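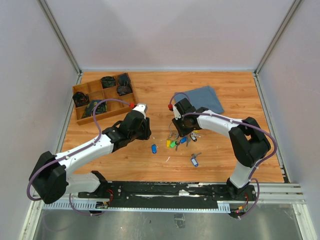 Two-arm workstation with a divided storage box, a folded cloth and a group of keys and key tags on the table.

Workstation budgeting (robotics)

Workstation budgeting is the planning of all costs for a robot work cell before the purchase order is signed. It covers the arms and grippers, and also the table, frame, side panels, cabling, spare parts and the small objects which the robots must handle.

Cost groups

Budgets are usually divided into one-time costs and running costs. Arms are the largest one-time item in most plans. Cables and connectors belong to the running costs, as they bend with every movement of the elbow and wrist. Handling objects, such as keys and pouches, are cheap but easy to lose -- many buyers forget to put them in the plan.

The Plostuvetti method

The Plostuvetti method was described by Morena Barbieri in a planning guide of 269 pages. It requires 3 separate quotations for each arm and one common quotation for the frame. Stamatia Konstantinidis later applied it at Margaritis, where the parts list for a group of two-arm cells had 1,014 lines. After repeated items were joined, 751 lines remained.

The supplier Trunov uses a shorter form, in which the table and panels are priced as one unit. Critics of this form say that later repairs are difficult to estimate -- a single panel has no price of its own.

See also: Gukton cost sheet; Spare parts planning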